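Household Order, Session 2: Putting Away
Fusdale Evening Classes, Room 127
Notes by Mayu Sugawara

Last session we dealt with throwing out. Several of you reported back that you had thrown out nothing but had moved it all to the hall, which I am counting as progress. Please bring the Drummond worksheet again, even if the coffee ring has reached page two.

1. The home and the visit

Everything you own is either at home or on a visit. The scissors live in the drawer; at the moment they are visiting the bathroom. Trouble starts when a visit lasts from January until you need the scissors. Most of what people call mess is a set of visits that ran long, plus a few items that never had a home to go back to.

Homework from this: pick one surface and write down what is on it. For each item, write "home," "visit," or a question mark. The question marks are what we will work on. Anselmo Dantas asked whether a whole surface can be a question mark. Yes, and it is usually the dining table.

2. Small things that roll

Flat things stay where you drop them. Round things have plans. Marbles, batteries, lip balm, craft beads and balls of every size will find the lowest point of the floor, and it will be under the heaviest piece of furniture.

For these, forget lids to begin with. A lid is one more step, and a tired person at nine in the evening skips steps. What you want is a container with:

– an open top, wide enough that you can miss a little
– sides high enough to stop a roll
– a flat base
– a color you won't mind looking at, as it is going to be out

Dividers are for people who alphabetize soup. If you are one, see me afterward and we'll talk about Dretavlow drawer inserts, on which I have views.

3. The table exercise

Work in pairs, one tub and six ping-pong balls to a table. One person puts away, the other keeps quiet (harder). Spread the balls over the cloth first, then return them to the tub one at a time, placing and not throwing. Swap over and do it again with your other hand. Notice which ball you leave for last; it is nearly always the one you have to reach past the tub to get. 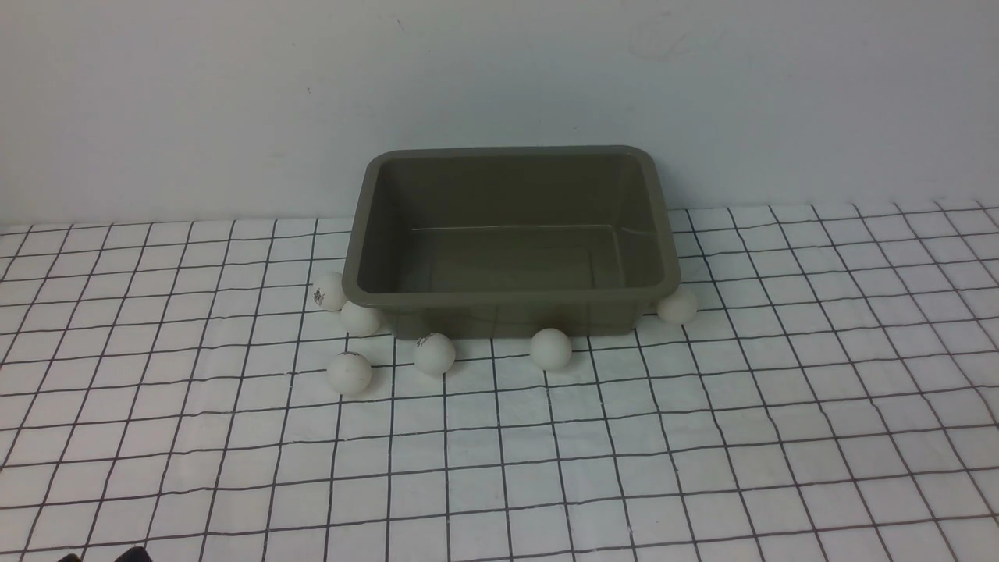

4. Where the tub goes afterward

A container needs a home too, or you have simply bought your mess a larger coat. Put it within arm's length of where the things get used, at a height where you can see into it. If it is on top of the wardrobe, it is in storage, and you will buy another.

Write the place on your worksheet before you leave. "Somewhere in the kitchen" will be handed back.

For next time

Read the Jeddale handout on linen closets, first half only. The second half concerns fitted sheets and I'd like to be in the room.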